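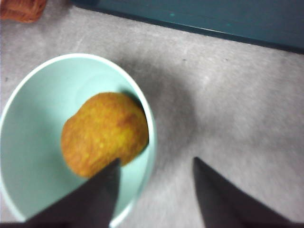 Mint-green bowl with a white rim on a speckled gray surface.

Section 4. Restoring a Wallet from a Recovery Phrase

This section applies to Stornico Desktop and to the Cleken hardware signer. Use it when you move to a new computer, replace a lost signer, or reinstall after a disk failure. To create a new wallet, see Section 3.

Last revised June 2023.

Before you start

Have the following ready:
The recovery phrase on paper or metal (12 words, in order)
The passphrase, if one was set
The wallet birthday (month and year are enough)
A Cleken signer with its own cable, if you use one

CAUTION: Type the recovery phrase only on the signer or in the offline restore window. Stornico support will never ask for it. A web page that asks for it is a theft attempt.

4.1 Restore on the signer

1. Connect the signer and hold both buttons until the menu opens.
2. Select Restore, then 12 words.
3. Enter the first 4 letters of each word. The signer fills in the remainder.
4. Confirm each word with the right button. To go back one word, press left twice.
5. When the checksum screen shows OK, set a new PIN.
6. If you used a passphrase, turn on Passphrase under Security and enter it exactly. Capital letters and spaces count.

NOTE: A wrong passphrase does not produce an error. It opens a different, valid wallet, usually with a zero balance. If the balance is zero, check the passphrase before anything else.

4.2 Connect to Stornico Desktop

1. Open Stornico Desktop and choose File > Add Wallet > Existing Signer.
2. Compare the fingerprint on the computer with the one on the signer. They must match.
3. Select the address type used by the old wallet. Wallets made before the May update use the Legacy setting.
4. Enter the wallet birthday. The scan starts from that month.
5. Leave the program open until the status line reads Synced.

4.3 Missing funds

If the scan finishes and some transactions are absent, the gap limit is probably too low. This is common with wallets that served a store checkout such as Jika, where many addresses are issued and never paid.

1. Go to Wallet > Advanced > Gap Limit.
2. Change the value to 300 and click Rescan.
3. If funds are still missing, repeat 4.2 with the other address type.

Error 124 during a rescan means the node closed the connection. Pick another node from the list — the Wickramasinghe node keeps full history — and start the rescan again. Progress up to the last saved block is kept.

CAUTION: Do not send from the wallet while a rescan is running. The balance shown may be incomplete.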